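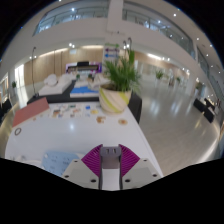
Clerkgate shared workroom to test whether "clear desk" rules are worth the bother

A shared workroom in Clerkgate is to spend October finding out if a tidier table makes any difference to the people who sit at it. The organisers say they are far from sure that it will.

The trial, called Skamham, is being run by Bratetti, the small firm that lets the room by the hour. It follows a run of articles and paid courses promising calmer, faster work to anyone willing to put their things away. Bratetti went looking for the proof behind those promises and did not find much of it.

"We were quoted a fee for a one-day course that came down to buying boxes," the firm said. "We already have boxes. People put things in them and then can't find them."

For 4 weeks the long white table will be left as its users like it, cards, stickers, plant and all. For the next 4 it will be cleared every evening at 8, with only the potted plant and the power strip allowed to stay out. More than 30 regular users have agreed to note down how long they spend looking for things and whether they got done what they came to do.

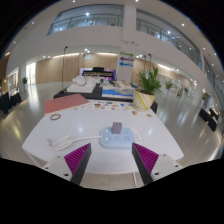

The white table at Clerkgate, with power strip, cable and potted plant.

The power strip was the subject of most of the talk beforehand. Several users asked for it to be moved off the tabletop along with its cable. Others pointed out that the last time this was tried they spent their mornings on the floor hunting for a socket. It stays for now.

Bratetti has turned down an offer from storage supplier Esfahani to fit out the room for the trial in return for a mention of its range in the results. The firm said it would sooner publish a dull answer than a sponsored one.

Results will be pinned up in the room and sent to anyone who asks, including if they show nothing at all. The clearing stage runs on into the month after, and the room stays open as normal throughout, except on Sunday.

ENDS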